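**Flana two-arm build: progress report to the Nornarska small grants fund, July**

We're past the halfway mark and I'm very pleased to say that both arms now run from one program! Last time I wrote, the left one worked and the right one sulked. The fault was a crushed connector inside the right shoulder, and once that was swapped the pair came up together on the first evening.

**What's been done since the last report**

- Both wrists rebuilt with the metal housings you paid for. The printed ones flexed too much under load.
- Grippers matched, so left and right close at the same speed.
- Emergency stop moved to where a person can reach it from either side of the table.
- Logging tidied up. We have 623 saved runs, and they can finally be searched by task.

The kitchen task has taken most of our bench time at the Niddale workshop. The job is to lift the lid off an electric steamer, set it down flat, then move four steamed buns from the tray to a plate. Buns are a lovely test -- soft, round, and quick to show a dent if the fingers close too hard. The left arm has the lid and the right arm has the plate side, so neither needs to reach across the other.
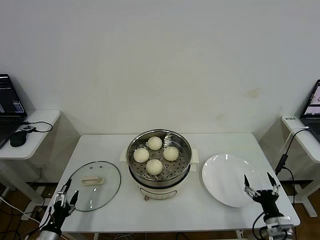

Can the arms pick up a bun without squashing it?

Most of the time, so long as the grip is set low and the fingers come in level. In our last batch of 100 attempts the commonest failure was a bun slipping out sideways, and dents came a good way behind. We're going to try softer finger pads before touching the grip setting again.

**Money**

Spending is within the grant. The wrists cost more than planned and the cable less, and we have held back enough for the pads and one spare motor. Policarpio, who supply the motors, have quoted 9 weeks for delivery, so I'd like to order the spare now and not wait for the next payment. Please let me know if that's a problem.

**Still to do**

The lid is our slowest step. It takes more than 15 seconds from first touch to letting go, and a lot of that is the arm creeping down towards the table. I think we can safely speed up the first part of the move.

The right arm's cable also wants a proper clip along the forearm. After that it's the full sequence, start to finish -- I can't wait to send you the video.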